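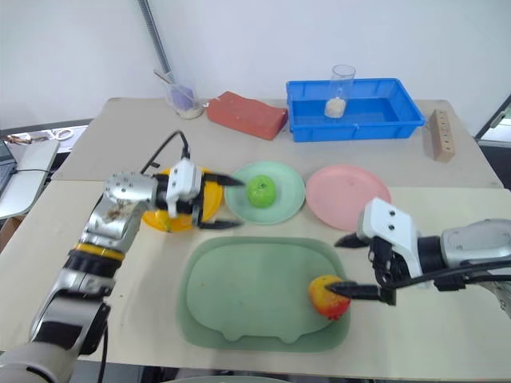
Murray Lemieux wrote on 2024-11-28:

> I keep going back and forth on colored plates for fruit. My
> sister swears by plain white and says anything else makes a
> peach look ill. Does anyone on the list use colors every day,
> and do you mix them or stick to one? Also, tray or no tray? I
> have room for one more thing on the table and that's it.

Murray, mix them! I've been waiting for somebody to ask.

I was a white plate person for years and then in September I came home from the Fellstead sale with a pile of odd ones, paid 4 dollars for the lot, and I haven't looked back. Yellow, mint and pink all go together as long as they're pale (the pink is the one I was sure I'd hate, and now I reach for it first). A green apple on the mint plate is my favorite thing on the whole table. You'd think green on green would disappear but the apple is so much brighter that it just sings. Try it before you listen to your sister.

Peaches I'd agree are fussier. The red and yellow ones are fine on a soft green, so mine go on the sage tray with the scalloped notches along one side. On the pink they look sunburned, she's right about that much.

As for tray or no tray — tray, please. If you only have room for one more thing, make it that. Get one with a raised edge so nothing rolls off when someone bumps the table, and go bigger than you think you need. Fruit wants some space around it. I put the soft things there and keep the apples on plates, one to a plate if I'm feeling fancy, and whatever is left over stays in the kitchen until there's a gap.

Isabelle McKinnon posted a while back about lining trays with a folded dish towel for ripe pears. I tried it and it does help with bruising, though you lose the color underneath. Maybe for the last few days of a pear only.

One thing I haven't solved is bananas. They don't suit any plate I own. Rosaire, didn't you have a long narrow dish from Vachon that you used for them? I'd love to know how long it is and whether it takes a full bunch or just a couple.

And Murray, if you want to try colors without buying anything, Kirsten Melnyk offered a while ago to lend out some of hers. I don't know if she still has them but it's worth writing to her off list. Take the yellow if she gives you a choice, and tell us what you put on it!

Jocelyn Grewal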